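Pleltura ハンド セットアップガイド
第4章 手首カメラを付けたあとの安全確認と日々の作法

この章は、グリッパーと手首カメラの取り付けが済んでいて、ケーブルもつながっている人向けです。まだの人は第3章に戻ってください。急がば回れです。私も一度、第3章を飛ばしてここから始めて、半日をきれいに溶かしました。

書いているのは私、Lahtinen の導入サポート担当です。「です・ます」で書いてはいますが、中身は先輩が隣でしゃべっているくらいの気持ちで読んでもらえればと思います。規格の条文をそのまま写しても眠くなるだけなので、現場でどう動くかを中心に書きました。条文そのものが必要な人は、勤め先の安全担当に最新版を見せてもらってください。版が変わると番号も変わるので、この章では条番号を書きません。

4.1 始める前のお約束

まず、リスクアセスメントの紙(うちでは「RA シート」と呼んでいます)を手元に用意します。協働ロボットだから柵なしでいい、と思い込んでいる人がけっこういるんですが、柵が要るかどうかは腕の種類だけでは決まりません。先端に何を付けるか、何をつかむか、人がどこまで近づくか。そこまで含めて見るのが基本の考え方です。アームが同じでも、指先を替えたら見直しです。つかむものを替えても見直しです。面倒ですよね。わかります。でもここは省かないでください。

用意するもの:
・RA シート(前回の版も一緒に)
・ティーチングペンダント
・六角レンチ一式
・柔らかい布
・筆記用具(ペンは一色で十分です)
・Zemgate の点検記録帳、または同じ項目のある帳面

服装は、袖口の締まったものにします。首から下げる名札は外してポケットへ。長い髪はまとめる。手袋については現場のルールに従ってほしいのですが、ゆるい軍手だけは私からもお断りしておきます。リンクの間に繊維が入ると、取り出すのにとにかく時間がかかります。

注意:電源を切るまで、指と指の間、リンクの間に手を入れないでください。停止中に見えても、保持の指令が残っていることがあります。

4.2 非常停止の確認

ここは毎回やります。昨日やったから今日はいい、はなしでお願いします。

1. アームを低速モードにします。速度の上限は、RA シートに書いた値に合わせてください。

2. 何もつかませない状態で、アームをゆっくり動かします。周りに人がいたら、声をかけてからです。私は「動かしまーす」と言っています。かっこいい合図を決めたがるチームもありますが、通じればなんでもいいと思います。

3. 動いている途中で、ペンダントの非常停止を押します。アームが止まり、表示が停止に変わることを確認します。

4. 非常停止を解除します。ここが大事です。解除しただけで動き出したら、その日の作業は中止して、安全担当に連絡してください。再始動には別の操作が要る、というのが正しい姿です。

5. 壁側の非常停止ボタンでも同じことをします。ペンダント側だけ試して終わりにする人が本当に多いんです。ボタンが複数あるなら、全部です。

6. 記録帳に結果を書きます。「OK」の一言だけでなく、どのボタンを試したかも書いておくと、あとで自分が助かります。

補足:非常停止でグリッパーがどうなるかは設定しだいです。つかんだまま保持するのか、力が抜けるのか。落ちたら困るものを扱うときは保持側に、人の手が挟まる心配が大きいときは開放側に寄せたくなるんですが、勘で決めずに RA シートの結論に従ってください。設定を変えたら、4.2 を最初からやり直します。

4.3 指先を開いて、手首カメラの絵を見る

非常停止の確認が終わったら、やっとカメラの出番です。手首カメラは便利なんですが、便利すぎて、画面ばかり見て現物を見なくなるという困ったところがあります。なのでこの節では、画面と現物を交互に見る癖をつけてもらいます。

1. アームを確認姿勢へ移動します。グリッパーの前に、開いても閉じても何にも当たらない空間を取ってください。

2. ペンダントからグリッパーを開きます。速度は低速のままです。

3. 画面に左右の指が両方とも入っていることを確認します。片方しか見えないときは、カメラの台座がずれているか、取り付けの向きが違っています。第3章の手順で直してください。

4. 指の間に何も残っていないことを、画面で見て、それから横に回って自分の目でも見ます。透明なフィルムの切れ端などは、画面だと気づきにくいです。

5. 左右のリンクと、関節の丸い部分を見ます。糸くずや結束バンドの切れ端が絡んでいないか、欠けやひびがないかを確認します。

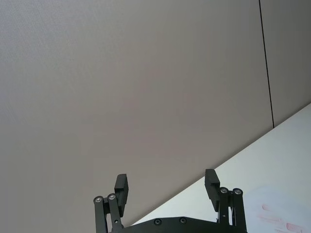

図4-1 グリッパーを開き、指の間に何もない状態。関節にはめ込まれた銀色のリングが左右とも見える。

図のように、背景がすっきりしていると点検はぐっと楽になります。黒い部品の点検を黒っぽい物の前でやると、輪郭が沈んでしまって、何を見ているのかわからなくなるんですよね。私は確認姿勢を決めるとき、背景に明るい無地の面が来るように向きを選びます。壁でもいいし、パネルでもいい。同じ向きで毎回見ていれば、いつもと違うところがあったときに「あれ?」となります。この「あれ?」がけっこう当たるんです。

それから、左右の指先が画面の中でぴったり同じ高さに見えなくても、すぐに異常と決めつけないでください。カメラが少し傾いているだけでも、そう見えます。判断に迷ったら、電源を落として現物を測ります。画面のピクセルを定規で測っていた人を見たことがありますが(気持ちはわかります!)、おすすめはしません。

ねじについても一言。ベースの板に見えるねじは、画面で頭が見えていても、締まっているかどうかまではわかりません。増し締めの確認は、必ず電源を切ってから、レンチを当てて行います。締め付けの値は部品表に載せてあるので、そちらを見てください。力任せに締めると、樹脂のベースを使っている場合は座面を傷めます。

注意:カメラの映像は安全機能ではありません。画面に人の手が映っていないことを理由に、アームを動かしてはいけません。手首カメラが見ているのは指先の前のごく狭い範囲で、あなたの隣に立っている同僚は映りません。

4.4 閉じる動作の確認

開くのがうまくいったら、次は閉じます。

1. 力の設定をいちばん低い段にします。

2. 何も挟まずに、ゆっくり閉じます。途中で引っかかる感じや、聞き慣れない音がしたら止めます。

3. もう一度開いて、同じことを5回くり返します。回数に深い意味を求められると困るんですが、一、二回だと調子の悪さが出てこないことがあるんです。うちではこの回数で統一しています。

4. 確認用のスポンジを台の上に置き、アームでつかみに行きます。手で持って差し出すのは禁止です。本当に、禁止です。

5. つかんだまま15秒待ちます。滑ってこないか、指が開いてこないかを見ます。

6. 台の上に戻して、開きます。落とすのではなく、置いてから開く。この順番を最初から体に覚えさせておくと、本番のプログラムもきれいになります。

補足:記録帳に書く開閉回数は、カウンタの表示をそのまま写してください。「前回から146増えた」のような引き算を自分で書き足す必要はありません。計算は記録係の表がやってくれます。私は昔これを暗算で書いていて、三か月分を直す羽目になりました。

4.5 作業中の立ち位置と声かけ

動作の確認が終わって、いよいよ作業です。データを取る場合も、部品を並べる場合も、立ち位置の決まりは同じです。

・ペンダントを持つ人は一人。その人が動かす権限も止める権限も持ちます。
・止める権限だけは、その場にいる全員が持ちます。見学の人も含みます。
・アームが動いている間、作業台の上に手を伸ばさない。
・物を置き直すときは、停止、声かけ、確認、それから手を出す。戻るときも声をかける。
・ペンダントを渡すときは、「渡します」「受け取りました」を口に出す。

最後のやつは、最初はかなり照れます。でも一度、両方が「相手が持っている」と思っていて、ペンダントが台の端にぽつんと置かれていたことがありました。それ以来、私は照れずに言うことにしています。

この声かけの決まりをまとめてくれたのは、Traltlow のラインを立ち上げた Reijo Pesonen さんです。もとの版はもっと長くて、返事の言い回しまで決まっていたんですが、みんな覚えきれずに黙ってしまうので、今の形まで削りました。自分のチームに合わせて言葉を変えるのはかまいません。ただし、変えたら紙に書いて、全員が見える場所に貼ってください。口約束だけの変更は、新しく来た人に伝わりません。

台の上の整理も、ここで書いておきます。工具、飲み物、スマートフォンは台に置かない。使う物だけを出す。テープの目印や印字がある台なら、古い目印は先に剥がしておきます。前の作業の印が残っていると、人もカメラも迷います。

4.6 こんなときは

開いたのに、画面で指が動いていない
映像が固まっているのかもしれません。カメラの時刻表示が進んでいるかを見てください。進んでいなければ、アームを停止してからカメラを再接続します。映像が固まったまま動作を続けるのは絶対にやめてください。

画面に 559 と表示される
通信の途切れを知らせる番号です。停止し、手首まわりのコネクタを目で見て確認します。抜き差しは電源を切ってからです。再起動しても同じ番号が出るなら、無理をせず、記録帳の写しを添えて連絡をください。ケーブルの曲げがきつすぎるだけのことも多いので、写しには、そのときの姿勢も書いておいてもらえると早いです。

映像が白っぽくて、指先が見づらい
照明の映り込みか、白い台の面が画面に大きく入っているかです。露出を固定にするか、確認姿勢を少し変えます。レンズの汚れも疑ってください。布で拭くときは、もちろん停止してからです。

関節から音がする
作業をやめて、電源を切り、リンクを目で見ます。油を差したくなっても、少し待ってください。合わない油は樹脂を傷めます。使える種類は部品表にあります。

人に当たった、または当たりそうになった
けががなくても、止めて報告です。「当たりそうになった」のほうも必ず書いてください。犯人捜しのための紙ではありません。どの姿勢で、どの速度で、誰がどこにいたか。覚えているうちに書くのがいちばんです。けがをした人がいるときは、記録よりも手当てが先です。

4.7 終わるとき

1. つかんでいる物があれば、台に置いて開きます。

2. アームを待機姿勢に戻します。グリッパーが人の顔の高さに来る姿勢で放置しないでください。

3. 電源を切り、ペンダントを所定のフックに掛けます。

4. 指先の面を布で拭きます。粉や粘着剤が残っていると、次の人の確認で滑ります。

5. 記録帳に、終了時のカウンタ、気づいたこと、次の人への伝言を書きます。特になければ「特になし」と書きます。空欄だと、見たのか忘れたのかがわからないので。

6. 鍵を返します。鍵の管理は現場ごとに違いますから、自分のところの決まりを確認しておいてください。

補足:3月の改訂で、4.4 のスポンジの手順と 4.6 の報告の項を足しました。それより前の版を印刷して貼っている人は、差し替えをお願いします。古い版の上に新しい版を重ねて貼るのはやめてくださいね。めくれて、古いほうが出てきます。

この章の最終更新:2025年6月17日
次は第5章「つかみ位置の教示」です。電源を入れ直すところから始まるので、続けて進む場合も 4.2 の確認を先に済ませてください。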